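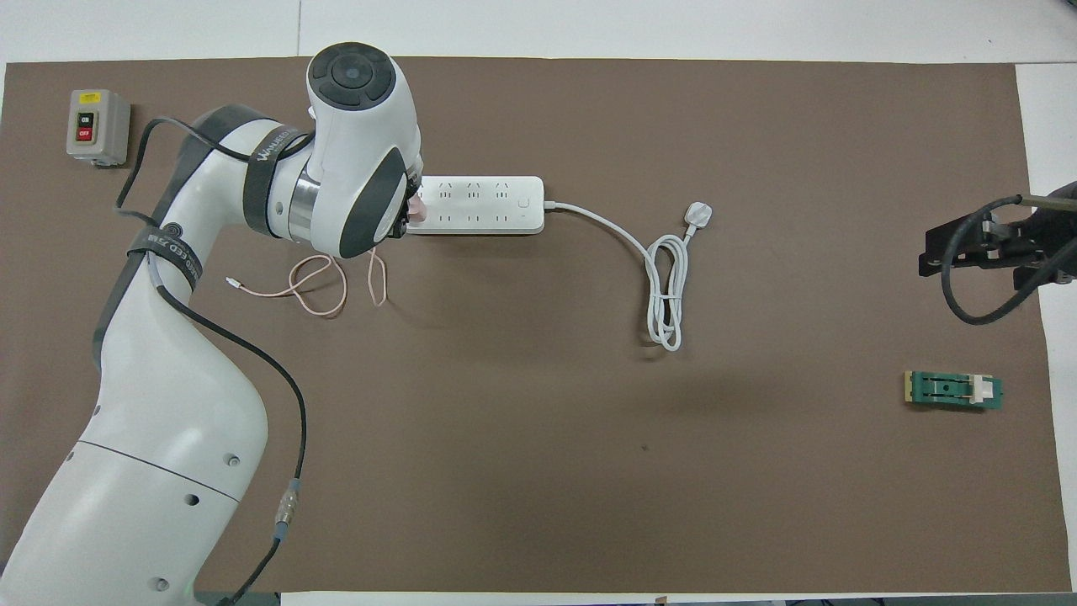 *A white power strip with two rows of sockets, and a small pink plug at its left end.*

The power strip is among the least regarded objects in the home. At Tirnport, the household safety programme led by Melquiades Ibarra asks residents to consider it with more care – beginning with where it is placed.

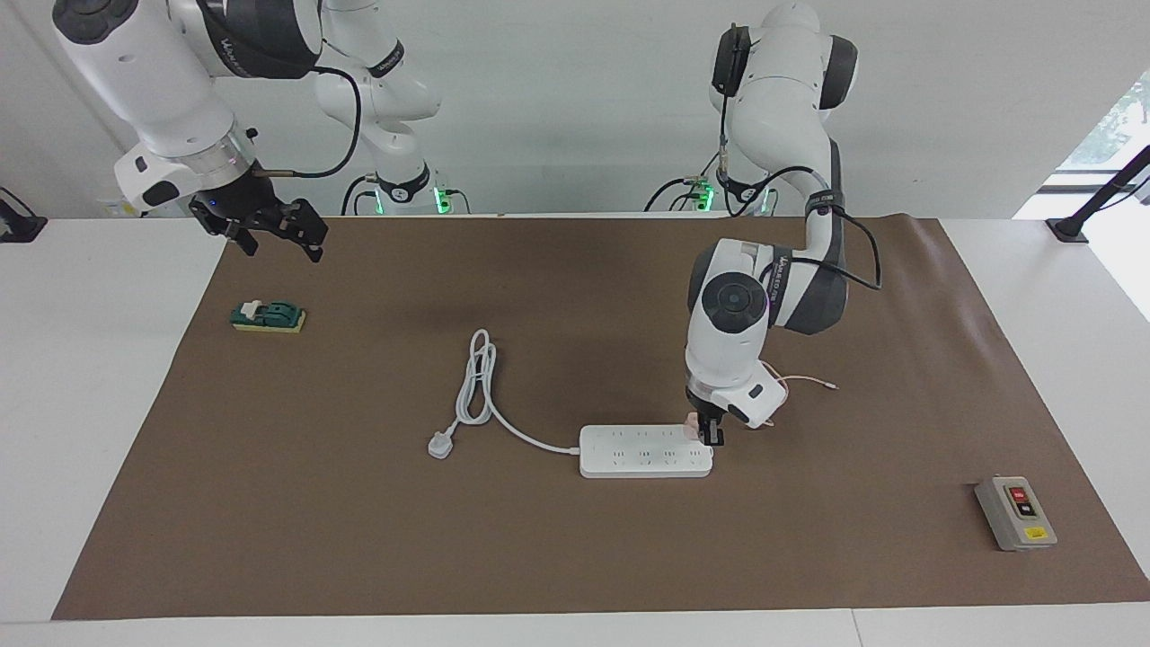
*Photograph: Nevzat Taşdemir / Tirnport*

A strip should lie flat, in plain view and clear of curtains. Heaters belong at the wall socket. The programme's next open session will be held in April.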